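Three nights on Grurnach

We took the morning ferry to Grurnach in June, mostly because the rooms on the mainland were full. The crossing was calm and the boat was half empty. Foot passengers get off first, and the bus to the village waits at the end of the pier. Have coins for the driver. He doesn't take cards and he won't break a large bill.

The village of Skurnton is one main street, a harbor wall and a church. Our room was above the bakery, so we were awake by five every morning whether we liked it or not. It had a good bed, a small fridge and a window that looked over the boats. Breakfast was whatever we bought downstairs.

The best beach is Ollus, on the west side. It is a mix of sand and small stones, and the water gets deep fast, so it isn't great for little kids. The path starts behind the church and takes 40 minutes at an easy walk. There is no shade on it. We went early and came back after four in the afternoon, when the hill blocks the sun for the last stretch.

There is nothing for sale at Ollus. We carried bread, cheese, tomatoes and two big bottles of water, and drank all of it. The north end is better for swimming. The south end collects seaweed, and the wind blows straight into it after lunch.
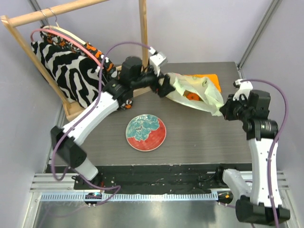 Can you visit Grurnach without a car? We did, and never missed having one. The bus covers the one paved road, and everything else worth seeing is on a footpath. If you want to reach the lighthouse, get off at the last stop and walk the gravel track from there.

For dinner we ate twice at Vaněk, a small place on the harbor with plastic chairs and a short menu. The grilled sardines were very good. The fried squid was a little tough the first night and fine the second. They close the kitchen at nine. The other restaurant, up by the church, costs more and the portions are smaller, but it has the better view.

I had read that the island gets 3,000 day visitors in high season. It didn't feel that way in June. The harbor was busy between the late morning boat and the mid-afternoon one, and quiet the rest of the day.

We left on the early ferry. The ticket office opens half an hour before departure and the line moves slowly, so buy the return when you arrive if your dates are fixed. Next time I would stay a fourth night and walk the north coast, which we skipped on account of the wind.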